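Preltton Hobby Boards > Home & Workshop > Sorting and storage

Thread: Bins or drawers for small parts?

garia_gal
Posted 4 February 2025
OK so I've been going back and forth on this since we moved and I need other people to argue with. My craft room has one wall free and I can either do the Lim drawer tower (194 dollars, on sale) or a bunch of open bins on shelves. I have beads, wood offcuts, stamp blocks, yarn ends, all of it. Right now everything lives in moving boxes and I'm losing my mind a little. What do you all use?

mudroomking
Drawers, no question. Open bins are dust collectors. I had bins for years and every time I wanted something I had to dump the whole thing out on the floor.

tuppence_hen
Going to disagree with mudroomking there. I had a drawer tower and I forgot what I owned! I bought the same pack of eyelets three times. If I can't see it, it doesn't exist. Open bins, low shelf, done.

mudroomking
That's a labeling problem, not a drawer problem. Get a label maker.

tuppence_hen
I HAVE a label maker. It's in one of the drawers.

oldbarnsander
Depends what's going in. Beads need lids, end of story (ask me about the cat). Chunky stuff is fine in a bin as long as the bin is wide and shallow. People buy those deep ones and then everything good sinks to the bottom. Also check the runners on the Lim tower before you pay for it. Mine started sticking by May and the bottom drawer was only half full.

garia_gal
Ugh, the runners were my worry too. Did you get a refund?

oldbarnsander
Store credit. I spent it on sandpaper.

pinch_of_rust
I'm on team both. Zurkex drawers for the tiny stuff, metal bins for blocks and offcuts. Plastic bins bowed on me once I put any weight in them. And don't fill them up! One layer on the bottom is plenty, then you can grab what you want without digging. Something like this:

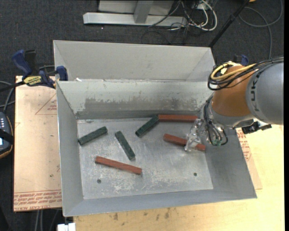

Wide gray metal bin, green and reddish-brown blocks, room to spare

garia_gal
Oh I like that a lot. Don't you run out of shelf though, if you only do one layer?

pinch_of_rust
Yep. That's when I get rid of things — or tell myself I will.

mudroomking
One layer per bin is a crazy use of space, sorry. You could get all of that in a single drawer and shut it.

quiltnquarrel
I keep a list of my fabric and last time I added it up I had 2,565 pieces, so one layer is never happening in my house. But for blocks, sure. I'd put felt in the bottom of a metal one, mine were so loud my husband asked me to stop crafting after dinner.

garia_gal
Felt, good call. I think I'm going bins for the big stuff and a small Zurkex for the beads. I want to keep it under 200 total, so the Lim tower is out. Going to measure the wall tonight.

mudroomking
Measure the baseboard too. It sticks out farther than you think.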